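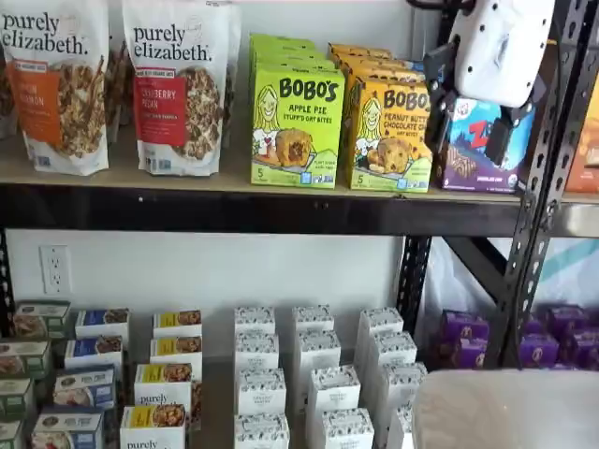 Plinia reads food labels for a living. We started because most of what is written on the front of a package is there to sell it, and very little of it is there to inform you. Words like "wholesome" and "simple" don't commit a company to much. A flavor name commits it to a bit more. When a pouch of granola says CRANBERRY PECAN on a red panel, as one of the purely elizabeth bags does, a shopper at least knows which two ingredients to look for on the back, and how far down the list to go looking. We like names that can be checked. We wish there were more of them.

Who we are

Plinia was set up by Zarmeena Sial, who spent years writing package copy and got tired of her own adjectives. She still runs the company and still edits every report. We work out of a second-floor office in Minstead with bad parking. There are 21 of us, counting part-timers.

What we do

Shops and buying groups pay us to compare what a package claims with what its ingredient list and nutrition panel say. We have published 695 reviews so far. Each one runs two pages. We don't give stars, grades or seals. People ask us for a seal all the time, usually the makers, and the answer is no. We have yet to see one that stayed strict once it became the main source of income.

We also don't tell you what to eat. Our staff can't agree on lunch.

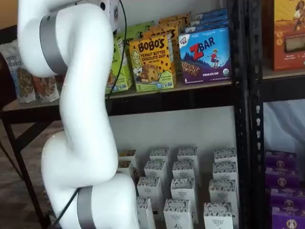 Our method is called Rorkar, after nothing in particular, and it is duller than clients expect. Two readers go through the same package separately and write down every claim they find. Then they compare notes, and a third person settles the arguments. We treat color as part of the pitch, which gets us some complaints. But look at a shelf of snack boxes, a colorful row like the upper one here, and try to say what the colors tell you about the food. A green box can hold the same cracker as a blue one. Shoppers read green as healthier anyway, or so we're told by people who sell green boxes, and we would like to see better evidence than they've shown us.

Who pays us

Fair question, and you should ask it of anyone who reviews anything. Retailers pay most of our bills. Hervieu, a regional grocery buyer, is our largest client and accounts for around 300 of the reviews. That is more than we're comfortable with, and we are trying to bring the share down. We take no money from food makers. If that changes we'll say so on this page.

When we get it wrong

We do. Recipes change, and a review can be out of date before you read it. Corrections go at the top of the review with the old wording left in place. Send yours through the contact form and include the full ingredient list from your package.

Page last revised December 15, 2022. The fee schedule will be updated in January.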